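3.2 Pflanzgefäß, Untersetzer und Stellfläche

Die Pflege kleiner Topfpflanzen auf Tischen in gemeinschaftlich genutzten Räumen ist in der Literatur zur Innenraumbegrünung bislang nur am Rande behandelt worden. Im Vordergrund stehen dort größere Gefäße mit eigenem Wasserspeicher, deren Standort über Jahre unverändert bleibt. Kleine Töpfe werden dagegen beim Abwischen des Tisches, beim Eindecken oder beim Lüften regelmäßig bewegt. Für das Vorhaben Dumuvum war deshalb zunächst zu klären, welche Anforderungen sich aus diesem häufigen Umstellen für Gefäß, Untersetzer und Tischoberfläche ergeben.

Die Erhebung erstreckte sich über 28 Tage im August und umfasste 4 Standorte im Haus Zeken. Alle Standorte verfügten über Holztische, die auch für andere Tätigkeiten genutzt wurden. Die Pflanzen wurden in Keramiktöpfen ohne Henkel gehalten und nach einem einheitlichen Plan gegossen. Je Gießvorgang wurden etwa 100 Milliliter Wasser mit Raumtemperatur verabreicht; überschüssiges Wasser wurde nach einer halben Stunde entfernt. Abweichungen vom Plan waren im Pflegeprotokoll zu vermerken, ebenso jede Veränderung des Stellplatzes.

Als Ausgangspunkt diente die Einteilung nach Jenkins, die zwischen ortsfesten, gelegentlich bewegten und täglich bewegten Gefäßen unterscheidet. Die hier betrachteten Töpfe fallen durchweg in die dritte Gruppe. Für diese Gruppe empfiehlt die Einteilung eine niedrige Bauform mit breiter Standfläche, macht jedoch keine Angaben zur Unterlage. Eine solche Lücke ist in der Praxis von Bedeutung, da geölte Holzoberflächen bereits nach kurzer Einwirkung von Staunässe Ränder bilden können. Abbildung 3 gibt die Pflanze im weißen Keramiktopf und die flache weiße Schale auf der hölzernen Tischplatte wieder.
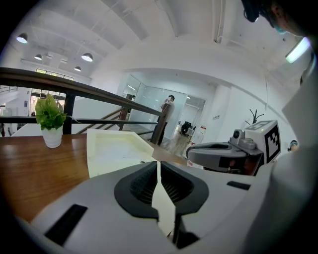 Abbildung 3: Topfpflanze mit herzförmigen Blättern und flache weiße Schale mit erhöhtem Rand auf einem Holztisch; dahinter ein dunkler Handlauf aus Holz.

Wie lässt sich verhindern, dass ein Keramiktopf auf einer Holzplatte Wasserränder hinterlässt?

Am zuverlässigsten ist ein glasierter oder anderweitig wasserdichter Untersetzer, der den Topfboden allseitig überragt und nach dem Gießen geleert wird. Unglasierte Tonuntersetzer geben Feuchtigkeit an die Unterseite ab und sollten auf Holz nur mit einer zusätzlichen Korkscheibe verwendet werden.

Die Pflegeprotokolle stützen diese Empfehlung. Wasserränder wurden ausschließlich an Stellplätzen vermerkt, an denen der Topf nach dem Gießen ohne Untersetzer abgestellt worden war. Flache Schalen mit umlaufendem Rand bewährten sich vor allem beim Umtopfen und beim Entfernen welker Blätter, weil Substratreste darin gesammelt und in einem Arbeitsgang entsorgt werden konnten. Als dauerhafter Untersetzer sind sie weniger geeignet - sie beanspruchen viel Fläche und werden bei anderweitiger Nutzung des Tisches erfahrungsgemäß zuerst weggeräumt.

Für die Oberflächenbehandlung der Tische wurde an zwei Standorten das Hartwachsöl Dindent eingesetzt, an den übrigen blieb die vorhandene Behandlung bestehen. Ein Vergleich der Behandlungen war nicht Gegenstand der Erhebung und wäre bei der geringen Zahl der Standorte auch nicht aussagekräftig. Festgehalten wurde lediglich, dass frische Wassertropfen auf den neu geölten Platten beim Abwischen keine sichtbaren Spuren hinterließen.

Zur Wahl der Pflanzen ist anzumerken, dass Arten mit weichem, breitem Laub beim Umstellen stärker beansprucht werden als kompakt wachsende. Die Töpfe sollten daher stets am Gefäß und nie am Blattwerk gegriffen werden. Bei Stellplätzen in der Nähe von Geländern oder Treppenläufen ist zusätzlich ein ausreichender Abstand zur Tischkante einzuhalten. Ein fester Wert wird nicht vorgegeben; im Protokoll wurde der Abstand als ausreichend gewertet, wenn der Topf auch nach einem Kippen vollständig auf der Platte zu liegen käme.

Die Lichtverhältnisse der Standorte sowie ihr Einfluss auf den Gießrhythmus werden in Abschnitt 3.3 behandelt.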